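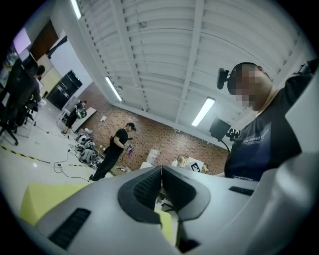 February
By the Coltau desk

The case for leaving hard water alone is stronger than most householders have been led to believe. Coltau draws its supply from chalk, and a kettle in the lower town will carry a visible crust within a month. The usual response is to fit an ion exchange softener under the sink, fill it with salt, and treat every litre that enters the building. I think this is poor engineering, and the district should stop encouraging it through the fittings grant.

Hardness causes trouble mainly where water is heated. Calcium carbonate becomes less soluble as temperature rises, so it settles on elements, in boilers and inside shower heads. Cold water used for flushing, watering and rinsing deposits very little. A whole-house softener makes no distinction between the two and spends salt on both.

The salt has to go somewhere. Each regeneration cycle sends chloride down the drain, and conventional sewage treatment does not remove it. The Brastov works discharges to a small river with a low summer flow. One softener is of no consequence there. The grant scheme has paid for 400 of them, and a further 2000 homes qualify under the present rules. Chloride in the river will follow that number upwards, and the only practical way of bringing it down again is to take the units out.

Supporters of the scheme point to boiler life, and they have a point. A scaled heat exchanger wastes gas and fails early. But the remedy can be sized to the fault. A sealed heating circuit is filled once and topped up rarely, so it needs a dose of inhibitor and little else. The hot tap supply is the real problem, and it can be treated on its own branch with a much smaller unit. Setting the cylinder thermostat no higher than safe storage requires will slow scaling further, at no cost.

Atance took this route when it rewrote its building rules. New houses there have a separate hot feed with an isolating valve and a space left for treatment, and the owner decides whether to use it. Lukumay did the opposite and made full softening standard. It now has to run a second, untreated pipe to every kitchen for drinking water, which adds joints, labour and another place to leak.

The grant form in Coltau runs to 14 questions. None of them asks which taps the applicant wants treated. I would add that question and pay only for the hot side. Descaling a kettle takes a spoonful of citric acid and half an hour, and the public purse has no business in it.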